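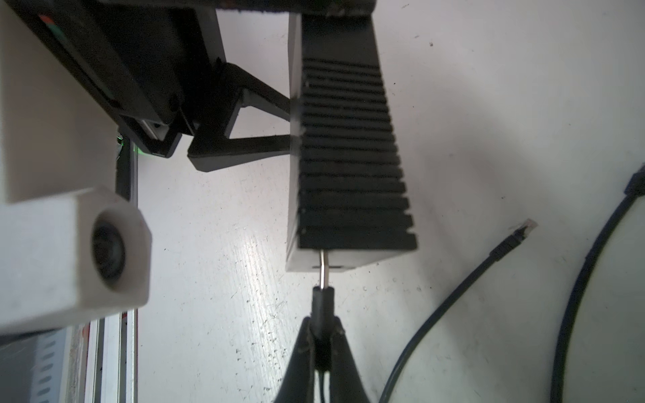 Section 4. Installing and setting the Trokelier irrigation controller

4.1 Before you start

Read this section in full before opening the wiring compartment. It covers wall mounting, valve wiring, first power-up and the basic watering schedule. Sensor pairing is covered in Section 5. Fertilizer injection is covered in Section 7 and applies only to units with the Flallier dosing board fitted.

The controller is supplied in two versions. The indoor version has a separate plug-in transformer. The outdoor version has the transformer built into the lower part of the cabinet. Steps that apply to one version are marked.

You will need:

A drill and a masonry bit to suit the wall plugs
A small flat screwdriver
A wire stripper
Multi-strand irrigation cable, one core per valve plus one common
Waterproof connectors for all joints in valve boxes

CAUTION: The outdoor version must be connected to house wiring by a licensed electrician. Switch off the circuit at the breaker panel and confirm that it is dead before removing the lower cover.

4.2 Choosing a location

Mount the controller at eye level, with clear space on both sides for the door to swing. Keep it out of the direct spray of any sprinkler head. Avoid walls that get full afternoon sun, as the display darkens at high temperatures and can be hard to read until it cools.

The indoor version must be placed within reach of a grounded outlet. Do not use an extension cord. Do not use an outlet controlled by a wall switch.

Note: Leave at least one cable length of slack below the cabinet. A drip loop is required on the outdoor version and recommended on the indoor version where the unit is mounted in an unheated garage.

4.3 Mounting the cabinet

1. Hold the paper template against the wall, level it, and mark the two upper holes.
2. Drill the upper holes and insert the wall plugs.
3. Drive the upper screws until the heads stand slightly clear of the wall.
4. Hang the cabinet on the screws using the keyhole slots.
5. Open the door, mark the lower hole through the cabinet, and lift the cabinet off again.
6. Drill the lower hole and insert the plug.
7. Rehang the cabinet and fasten the lower screw. Do not overtighten - the rear shell can crack around the hole.

4.4 Wiring the valves

Each valve has two leads. Either lead can be used as the common.

1. Confirm that the controller is unplugged or that the breaker is off.
2. Feed the irrigation cable through the left opening in the cabinet floor. The right opening is for the power supply only.
3. Strip the end of each core to the length shown on the gauge molded inside the door.
4. In each valve box, join one lead from every valve to the common core.
5. Join the remaining lead of each valve to its own core. Write down the core color and the area it waters on the card inside the door.
6. At the controller, connect the common core to the terminal marked C.
7. Connect the other cores to the numbered terminals, starting with 1. Unused terminals can be left open.
8. If a pump relay or master valve is fitted, connect it between terminal M and terminal C.
9. Pull each core gently to check that it is held.

CAUTION: Do not connect a pump motor directly to terminal M. The terminal is rated for a relay coil only. Damage caused by a direct motor connection is not covered by the warranty.

Note: Twist-on connectors without sealant are not suitable for valve boxes. Corroded joints are the most common cause of error 298.

4.5 First power-up

1. Insert the backup battery with the flat side facing the door.
2. Restore power. The display shows the software version, then the language screen.
3. Turn the dial to select a language and press OK.
4. Set the clock, then the month. The controller uses the month to adjust the default run times.
5. When the screen asks for an installer code, enter 1616 and press OK. The code can be changed later under Settings, Access.
6. Select Scan Valves. The controller sends a short pulse to each terminal and lists those that respond.
7. Compare the list with the card inside the door. If a valve is missing, go to 4.8.

The backup battery keeps the clock running during a power cut. It does not operate the valves. Schedules are held in permanent memory and are not lost if the battery runs flat.

4.6 Setting a basic schedule

A schedule is made up of a start time, a run time for each area, and an interval in days. The factory schedule starts at 5:00 a.m. with an interval of 2 days.

1. From the main screen, press Program and select A.
2. Set the start time. Only one is needed. The areas run one after another in terminal order, and adding a second start time repeats the whole sequence.
3. Set the run time for each area. Set an area to zero to skip it.
4. Set the interval.
5. Press Save. The display returns to the main screen and shows the next start.

The total run time of one program cannot exceed 540 minutes. If the total is higher, the display shows LIMIT and the program cannot be saved. Shorten one or more areas, or move some of them to program B.

Note: Programs A and B do not run at the same time. If they overlap, B is held until A has finished. Check that a delayed program B will not run into the hottest part of the day.

4.7 Soak mode

On clay soil or on a slope, water can run off before it sinks in. Soak mode splits each run time into shorter parts with a pause between them.

1. Press Program, select the program, and scroll to Soak.
2. Set the longest continuous run.
3. Set the pause.
4. Press Save.

Pauses do not count toward the run time limit, but they do extend the finish time. Soak mode should be left off for drip lines.

4.8 Error codes on installation

298: Open circuit. Check the joints in the valve box for the area shown, then the common core.
SHORT: Two cores are touching or a valve coil has failed. Disconnect the core at the controller and scan again. If the message clears, the fault is in the field wiring.
LOW AC: The supply voltage is too low. Check the transformer connections.
NO PYO: The Pyo rain sensor has been enabled in the menu but is not connected. Connect it, or set Sensor to None.

If a code remains after these checks, note the serial number on the inside of the door and contact Lullora technical support.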